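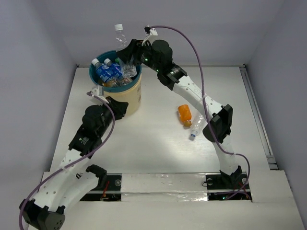 The colleague from Laketti wrote back this morning that our planner is too polite: each arm waits for the other one to leave the bucket, and the waiting costs more than a collision check would. I have to agree after reading the logs again.

**July 18, 2021, bottle cell, two-arm planning**

Until now the bucket was one locked zone. An arm asks for the lock, goes in, takes a bottle, goes out, gives the lock back. It is safe but slow. In the log from Stamuteck's replay tool I see waits of 800 ms, only for the lock.

Changes in the branch:

- The lock is now on the volume swept by each wrist, not on the whole bucket.
- Planning horizon is 5 steps, was 2.
- The gripper cable is modelled as a thick tube along the links. The loops hang much wider than the tube, so I set the margin to 80 mm on the outer side. I don't like this number, it is a guess.

Perception is still the weak part. The clear bottles give holes in the depth map, and the planner takes a hole for free space. For the upright one by the back of the bucket I would trust only the white cap and compute the neck down from there. The ones with blue labels should be easier.

Open question: what to do with bottles lying on the table, like the orange one and the clear one touching it. The segmentation from Lu may join such a pair into one object. I will try to split by cap colour first.

To do: send the new config to Laketti, rerun the replay with the old lock for comparison.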